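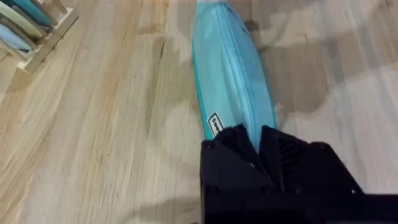
Home Papers Archive Contact

3.2 Storm accounts from Trurkgate

Saha and Siqueira recorded 40 residents on the Torklow flood. Most were children then, and dates drift – three placed it in April. 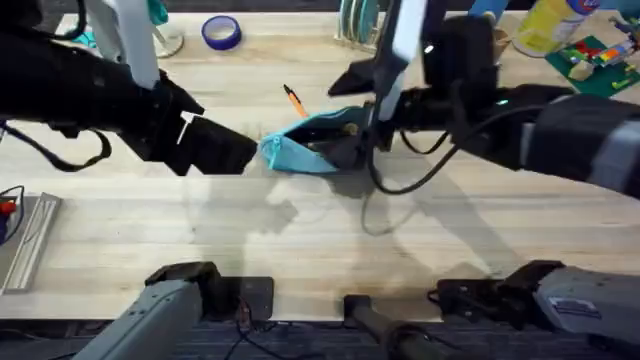 Figure 2. Two arms at a wooden tabletop.

Recall of water height varied most between streets. Former pupils of Dewan school gave lower marks than their parents did. Siqueira coded each account twice. The tabletop in Figure 2 has a pale grain. Accounts under 50 words were left out.

Last updated: April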